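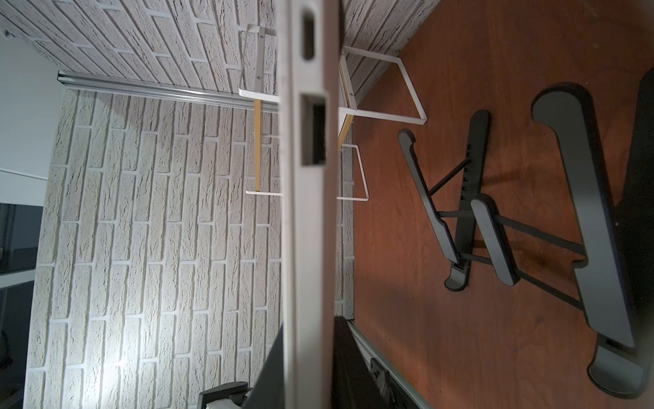

Kendarberg, March

Orkham Home Boards > Small Spaces > Fake brick, real wood, and a stand I can't commit to

gravelboat (original poster)
I've finished the brick corner. White and gray, the kind with cracks printed into it so it looks like it has been through a war or at least a bathroom renovation. I was going for downtown loft. My sister was reminded of a sandwich shop. She then asked if the sandwich shop was hiring.

Two questions for the group.

First, the seam. Where the two planes of brick meet I've got silver aluminum rail running along it, grooves and all. I like it. Is it a look, or is it a thing I'm going to be explaining to guests until I die?

Second, the little white wire stand with the yellow wooden legs. I want it to earn its keep under a laptop and I can't decide if that's a plan or a way to buy another laptop. The wire part is bent rectangles and the whole thing has the build of a deer. It's very cute on the wood. Cute has never held up anything of mine for long.

mildewprince
The rail is fine. Aluminum against gray mortar lines, who's going to complain. What I'd complain about is the brick running right up to the plain white wall and just giving up in the corner. Real brick doesn't stop to think. Get a strip of trim on that edge.

second_sock
Disagree on trim. Trim on fake brick is a bow tie on a scarecrow. Everyone over the age of six knows it's paper, so let it stop where it stops and spend the afternoon on something else.

As for the stand, do you know what it's rated for? Lots of wire pieces are made to hold a plant or a magazine and they'll tell you so on a sticker the size of a lentil.

gravelboat
No sticker. I turned it over and looked. I also looked at the receipt, which lists it as "stand" and offers no further thoughts.

tablecloth_theory
I have a Tolham laptop riser, solid as a church, and paid 85 for it. Before that I had a wire one and every time I typed anything with feeling the screen nodded at me. If you type gently, go ahead. If you answer work email, no.

mildewprince
85 dollars for a shelf the size of a place mat.

tablecloth_theory
Yes, and it came with a cork pad. I've made my peace.

hallwaymoth
You could stack two phone books under the laptop like our ancestors. Free, and it goes with everything because it goes with nothing.

More to the point, what are you doing about the wood? Red-brown under white brick is a strong choice. Mine is close to that and it shows every mark I've ever made, plus a few I don't remember.

gravelboat
Funny you should ask about marks. There's a scuffed whitish patch toward the upper right and I've been at it with a cloth, then a different cloth, then the first cloth again in a worse mood. It's still there. I've started thinking of it as patina, a word I learned in order to stop cleaning.

I'm not keen on hiding it under the laptop either. I like the laptop more or less in the middle, shut and flat, a little crooked.

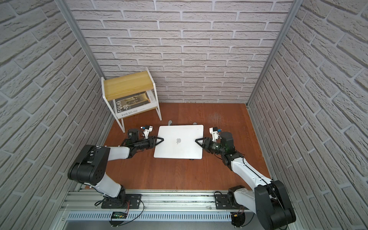
I know some of you square everything up to the edge of the wood, and I respect it the way I respect people who iron sheets. I straighten it at night and by 9 in the morning it's off again, and the only one to blame is me with a coffee. I don't love how plain silver looks against all that red-brown, though. It reads a bit like a tray that someone's going to come back for. Would a mat help, or does a mat on wood just tell people there's something under the mat?

second_sock
Mat says there's something under the mat. Leave the laptop crooked. Leave the scuff too.

hallwaymoth
Don't leave the scuff! Half of those whitish spots are only in the finish. Try a dab of plain furniture wax on a corner you don't care about, wait a bit, buff it off, see if the color comes back. Mine did, mostly. I used the Chantharasri brown, which smells like a saddle and gets on everything you own.

mildewprince
Wax is how I ended up with one shiny circle in the middle of a dull floor. Now I have a spotlight with no performer. If you wax the patch you're waxing the lot, and you should know that before you open the tin.

hallwaymoth
You used too much.

mildewprince
I used what it said on the tin.

hallwaymoth
The people who sell the tin wrote the tin.

tablecloth_theory
I got a quote last year to have mine sanded and redone: 249, and that was before the guy saw it. I put a plant there. The plant died and I've kept the pot in place for structural reasons.

gravelboat
OK, tallying up. Trim is one for and one against. The rail seems to be allowed, or at least second_sock hasn't come for it yet. Wax has split the household. I'm going to try hallwaymoth's corner test with the smallest dab a human can make, and if I get a shiny circle I'll post it so mildewprince can frame it.

The wire stand is staying off laptop duty. I put a cookbook on it as a trial, nearly 74 recipes' worth of soup, and it leaned in a way I'd call thoughtful. I lifted the book off before it finished the thought. It can hold mail.

second_sock
For the record I have nothing against the rail. I was eating lunch.

mildewprince
At the sandwich shop?

second_sock
They had great brick.

tablecloth_theory
gravelboat, if the stand ends up with mail on it, put the heavy catalogs at the bottom. And let us know about the wax, I've still got a pot to move.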